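Blog > Out and About > Days Off

Print this post | E-mail this to a friend

An afternoon with the robots at Joltholm

So I took Tuesday off work and drove out to the Joltholm open day, which I had been looking forward to like a kid waiting for the fair. I signed up back in December, when the tickets were free and all you had to do was pick a time slot, and then I forgot all about it until the reminder popped up on my phone. Good thing I set one!

It's out past Caden, on the road with all the tile warehouses, and the GPS tried to send me into a car wash. Twice. By the time I found the right parking lot it was 5 minutes before my slot and I had to jog (in boots, not recommended). They put 20 of us in a group, gave us sticker badges, and walked us down a long hallway that smelled like new carpet. I'd pictured something like a car factory, with yellow machines throwing sparks behind a fence. It was more like a very clean office where someone had moved out all the desks.

First stop was the warehouse room, with little flat carts that scoot under shelves and carry them off. Fun for a bit, but I've seen videos of that. The kids in the group loved it, and one boy asked if he could ride one. He could not.

The second room was the one I'd come for. They call the project Birhane, and it's all about two-armed robots doing the kind of small stuff you do at home without thinking – picking things up, putting them away, tidying a table. The woman running the demo told us they'd done 384 practice runs on this one table setup alone. I can't imagine doing anything 384 times. I've owned my bread machine for years and I doubt I've made 16 loaves.

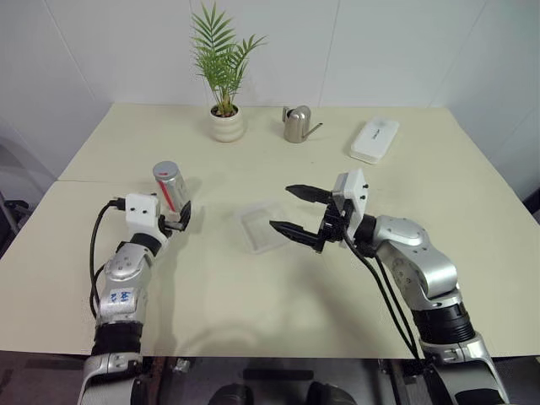
Left hand on the can, right hand open by the tray. I want that little watering can for my kitchen.

What surprised me was how much I got into it. You'd think watching a machine deal with a can would be dull, but the whole group went quiet and leaned in, like we were watching somebody putt. The arms move slower than I expected. The woman said they can go a good deal faster, but they keep the speed down for visitors, and also while they're still working out a new task. There's a lot of waiting, too. The arm goes a little way, stops, seems to have a think, goes a little more. My dad parks a car like that.

I asked about the see-through tray, because I could hardly make it out against the table myself. Apparently clear plastic is a real headache for them! She said shiny things and clear things are the two that trip it up most, and they pick them on purpose for that reason. Somebody else wanted to know if it could fold laundry (of course) and she laughed and said every single group asks that. The answer was "sort of, towels." I would take sort of, towels. I would take just the towels.

I also liked that they had a plant out. A nice feathery palm in a white pot, and I spent way too long wondering if it was part of the test or if somebody just brought it from home. I never did ask, and it bugged me the whole drive back.

After that there was a room with a thing called Plalo, a teaching program for schools where you drag blocks around on a tablet and a small wheeled robot does what you told it. Mine drove straight into the wall. I fixed it, and then it drove into the other wall. A girl who I'd guess was in second grade showed me where I'd gone wrong, and she was very patient about it.

Coffee was free, cookies were the dry kind. If they do it again I'd say go, and get the early slot, since the parking lot was packed when I left. Wear sneakers. And skip the GPS – just turn at the second tile place.

Contact | Copyright, all posts and photos | Back to top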